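Okay friends, a few of you asked me about moving out of student housing and what happens with the deposit, so I'm putting it all in one thread. Get a snack, I do go on a bit.

First thing, read your lease again before you give notice. I know, I know. Mine with Vestance said 56 days, in writing, and I had been walking around all winter believing it was a month because that's what my old place did. A text to the building manager did not count, either. It had to be a letter or the form on their site.

I sent my form on Friday, February 9, 2024, took a screenshot of the confirmation page and emailed it to myself. Such a small thing, and I was so glad to have it later on when the office in Prakotstead couldn't find my notice!

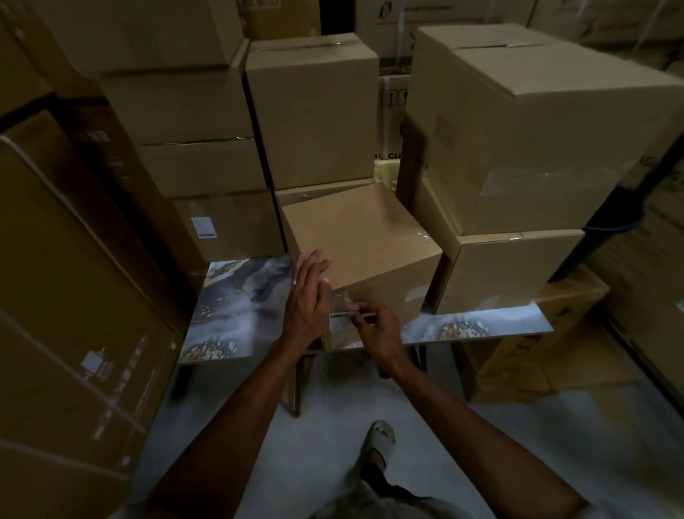

Boxes, boxes and more tape.

Now the deposit. I had paid $592 when I moved in, and the first letter I got said they planned to keep $200 of it for "cleaning and wall repair." No photos, no receipt, only that one line. My stomach dropped, I'll admit it, that's a lot of groceries.

So I wrote back (politely! being polite really does help) and asked for an itemized list. I attached my move-in checklist, where I'd written down the scuffs behind the bedroom door on my very first day. If you're moving in somewhere this May, please fill that checklist out, even if you're tired and the pizza is getting cold. 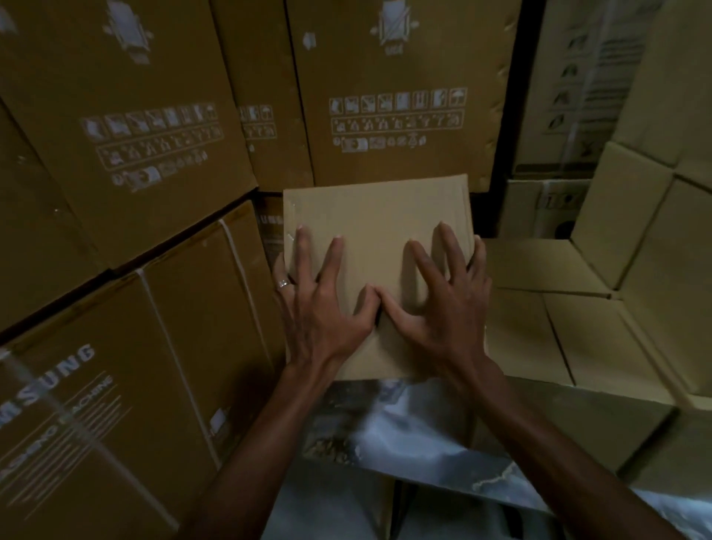 They came back with a new figure, $18 for a missing closet shelf clip, and that one was fair - I had lost it, no argument from me. The rest landed in my account along with a short note saying sorry for the mix-up.

If your landlord won't budge, try your school's housing office before you do anything else. Chukwuemeka Etim at ours read both letters with me and told me which sentence to point to, and he never once made me feel silly for asking. Bring the whole lease, all the pages, even the boring ones at the back.

Oh, and leave a forwarding address, in writing again! My roommate Sani forgot and her check went to the old apartment, so she's still waiting on a new one.

I'll be around tonight if you want to send me your notice clause and have a second pair of eyes on it. I'm no lawyer, but I've read an awful lot of leases by now.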